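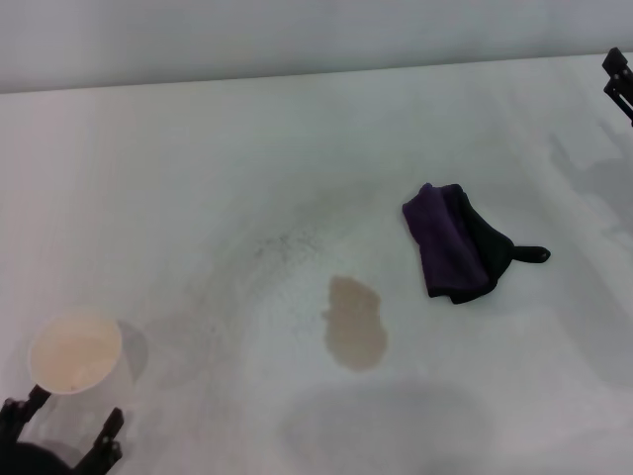 A paper cup, a milky brown spill and a folded cloth on a white tabletop. 

News > Products > Table Care

About us Our cloths Stockists Press Contact

Borora launches the Elar cloth, for everybody who has ever put a cup down a bit too hard

PUSUS, 6/6/25 – I make cleaning cloths for a living and I spill tea most days, so I suppose I was always going to end up writing this one myself! Borora is a small firm (16 of us, all in one building in Pusus) and from today we're selling the Elar, a folded table cloth meant for milky drinks on pale surfaces.

If you have a white table at home or at work you'll know the trouble. Black coffee you can see and chase. Milky tea sits there in a soft brown blob, you give it a quick swipe with whatever is on the draining board, and an hour later there's a cloudy patch where the blob was and a ring next to it. We had a white table in our break room and by the end of the first winter it had smudges all over it that I could have drawn you from memory.

So we started there. Over the past year we tipped out 304 drinks, mostly tea with milk, some coffee, and one very sad hot chocolate that I still think about. We tried fat weaves, thin weaves, a waffle one that looked lovely and pushed the puddle straight off the table on to my shoes. The one we kept is a close, flat weave with a stitched edge, and it comes ready folded in four so that you have a clean side to turn to when the first one is full.

My own way of doing it, for what it's worth: lay the cloth on top of the spill and leave it alone while you count to five. Lift, turn to a dry side, then wipe from the outside in. Crumbs and specks get picked up last, with the cloth slightly damp. Rinse it in cold water before it goes in the wash, and please don't use fabric softener (it makes the cloth slide over wet patches instead of drinking them up).

The Elar comes in grey, oat and a dark green, singly or in a pack of three. The first 562 packs are already boxed and will be sent out in the order they're asked for. Our friends at Ejigu, the kitchen shop on the market square, have them on the shelf from this morning, and cafes can order by the box of 100 straight from us.

A bigger size for long tables is on its way in October. I've got the trial piece on my desk now and it has already met two lattes.

Samples for review can be had from the Borora press desk, and so can the washing notes. Do say which colour you'd like, as the green is going quickly.

ENDS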